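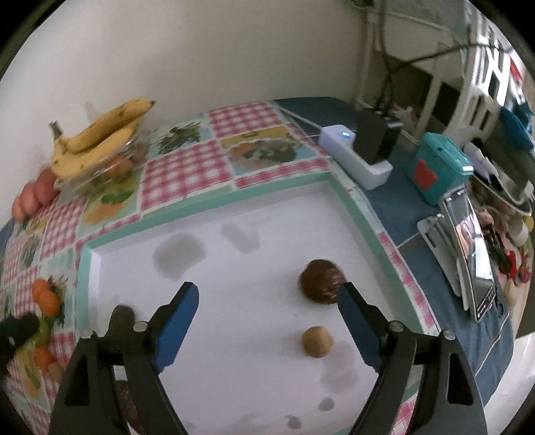 January, a bit after 8 in the morning

Back on the sorting table today. I was going to finish the Rudus write-up first, but the heating is still out at the other end, so the tray work won! The cloth stays on for now (the gingham one with the food prints). I know it's loud, but the bare table glares something awful under the lamps, and I've gotten kind of fond of the leafy squares.

Main job this morning was the white tray with the mint-green rim. It's a nice shallow one, easy to reach into, and round things show up well against the white — the glossy dark brown ones especially, and the little tan ball too. What bugs me is the grey blotching on the inside. I want to know if it's a stain or if the surface itself is going, so I'm giving it 11 minutes with warm water and the Larberg soap, then a soft cloth, and if that does nothing I'll leave it alone. Please don't go at it with the scouring pad, we lost the finish on the old tray that way.

Things to remember for the next sort:

Dark browns together, tan by itself. I keep wanting to make a third pile for the reddish ones and then I can't decide what counts as reddish, so no third pile.

Set the tray down square to the table edge before starting. I work faster when it's straight, and I always forget.

Labels for the jars are in the Tendent box, top shelf, behind the string. The roll says 2000 so we're good for a very long while.

Still waiting to hear from Czerwiński about the deeper trays. I asked for 2 to try out. If they come in white, great, but I'd take pale green — anything but brown, I'd never find a thing in there.

Kettle's on, soap next. Will add a line on the blotches after lunch.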